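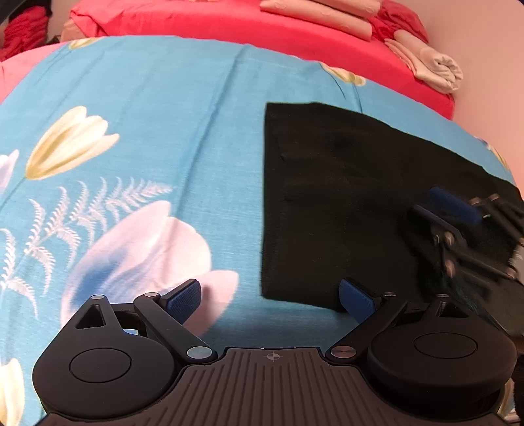 Notebook, September, started just after lunch

Right, shopping list day. Abelardo wants a number for the next lot of hand-held grippers before he talks to the people upstairs, so I've been going through what we need, what we'd like and what we can get away with. Writing it all down here so we don't have the same argument again next month!

The budget line we've got left is 2,000. That has to cover spares as well, and the cloth and bedding we keep buying (yes, it counts as equipment, I checked). The quote from Skukent for one more matched pair came to 1,853 with delivery, and my first thought was lovely, sorted, and my second thought was that it leaves us next to nothing for pads.

The pads are what I'd really like to fight for. The blue textured ones are what we do all the folding with, and I'd hate to be stuck with a nice new pair of grippers in a drawer and no pads to put on them. Skukent sell them in packs of 4, which suits a pair nicely, but their price doesn't include carriage unless you order with the main kit. So: order together or pay twice. Aníbal says Trusport can cast something similar if we send them a worn one to copy. I'm keen to try it, but not on this order, we've no idea how their rubber holds up.

Things I've decided aren't going on the list:
- a spare central body (we can print the ribbed part ourselves, it just takes ages)
- the Muñoz carry case, which is gorgeous and costs silly money
- a second Nodico licence, at least until the trial runs out

Aníbal asked why we can't buy one gripper and not a pair. Fair question. For little things on a table you can, but cloth wants two hands, and as soon as you're laying something flat on a bed you want both of them open and ready to go. 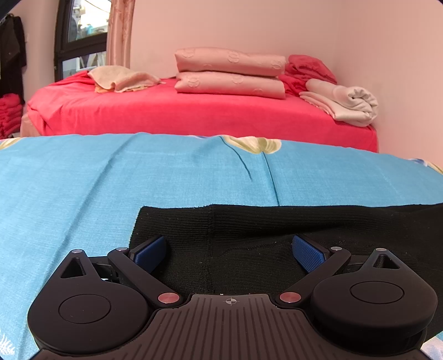 Page last changed: September, 16:40
Carrying on after tea. Had a go at the knitwear question, as it does affect what we buy. Black ribbed knit on a blue bedspread is easy enough to see, but ribs are a different sort of surface from a smooth sheet and I'd like a pad with a coarser pattern to compare. Skukent do list one. Haven't got a price, have emailed.

Also spotted light bits of lint on the black stuff, so please can somebody add a lint roller to the supermarket list and not to mine. I'm not raising a purchase order for a lint roller.

Pivot hardware: I'd put down 2 bags of screws and caps, and Abelardo reckons one is plenty. He may be right, I haven't looked in the blue tin. Will look.

Where that leaves us:
Matched pair, Skukent, 1,853, yes
Pads, one pack, same order, price to be confirmed
Coarse pads, waiting on email
Screws and caps, check tin first
Trusport copy pads, next round

Abelardo, if you read this before I see you, don't sign anything until the pad price is in. The quote is in the shared folder under Skukent, second version, ignore the first one as it has the wrong delivery address on it.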